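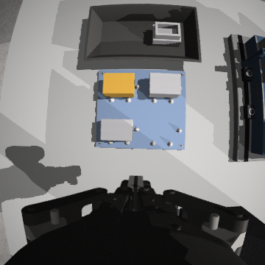 **Gallery > Bench work > Simulated board and tray**

*The simulated bench, seen from above, with the gripper closed and one corner of the blue board still free.*

Welcome to the bench work page, and do pull up a chair, as I have a habit of going on a bit. Rasholm is our name for the long-running job of gathering examples for a system that learns to place small parts on a board, and most of my winter has gone into it. The work is split between the real bench at Listhorpe and the simulated one, which we call Latley and which takes up far more of our evenings than any of us planned!

People who come to see us tend to expect the learning part to be the exciting bit, with graphs going up and everyone cheering. Mostly it is a matter of sitting down with a cup of tea and steering a gripper through the same small job over and over again, trying to do it cleanly each time but never in exactly the same way. One full go at the job, from the first movement to the last, is what we call an example. We set ourselves a target of 900 for this round, with 600 of them to be done on the simulated bench and 300 at Listhorpe, where everything takes longer and somebody always needs the table for something else.

**The board.** Blue, with a place for a block in each quarter and small pegs standing beside the places. I am very fond of the board. It looks like something from a nursery cupboard, and then you try to set a block down neatly between the pegs with a gripper on the end of a long arm, and your respect for toddlers goes up enormously. The yellow block has become a favourite with the whole team, mainly because you can find it at a glance when your eyes are tired, while the grey ones do rather melt into the table after an hour or two.

**The tray.** It sits just beyond the board, dark and shallow-looking from overhead, with a single pale grey part over on the right-hand side. Latifa Abou Zeid, who looks after the simulated bench, argued for a dark tray from the very beginning and I argued against it for most of July. She was right - a learning system that has only ever met light trays is in for a shock sooner or later, and it's far kinder to let it struggle early on.

**The shadows.** If I could talk about only one thing on this page it would be the shadows, and my family will confirm that I have done so at dinner. The arm throws a great dark shape across the left of the table, a diagonal line of shade runs over the board itself, and the two blocks in the top row have a shadow lying between them. Our first batch was made under flat, even light, and very pretty it was too, but the system we trained on it went to pieces at Listhorpe as soon as the afternoon sun came round. So now the lamps get moved between batches, and if an edge is hard to pick out, well, it is hard to pick out, and we keep the example anyway.

**The gripper.** Black, with grey fingertips, and shown with them shut and pointing towards the board. New people always want to know how fast they should go, and Othmane Chraibi, who trains them, tells them to go at the speed of someone laying a table for guests. I've not heard it put better. After the first 10 goes or so people say they feel clumsy, after a morning they stop noticing the controls, and it's round about then that we begin keeping what they record.

A few words on what gets thrown out, as I'm asked about it a good deal. We keep fumbles, so long as the person carried on and put matters right, and I'd even say those are the ones I like best. Out go the examples where somebody stopped halfway to answer the door, and those where a block started off stuck inside a peg (simulated blocks will do this, given half a chance). Agyeman, our sorting tool, catches most of them and I go through the rest by hand.

If you would like to try a session yourself, do write to Othmane and say which mornings suit you. Biscuits are provided at Listhorpe. For Latley you will have to bring your own.

*Page last tidied 25 Jan 2022*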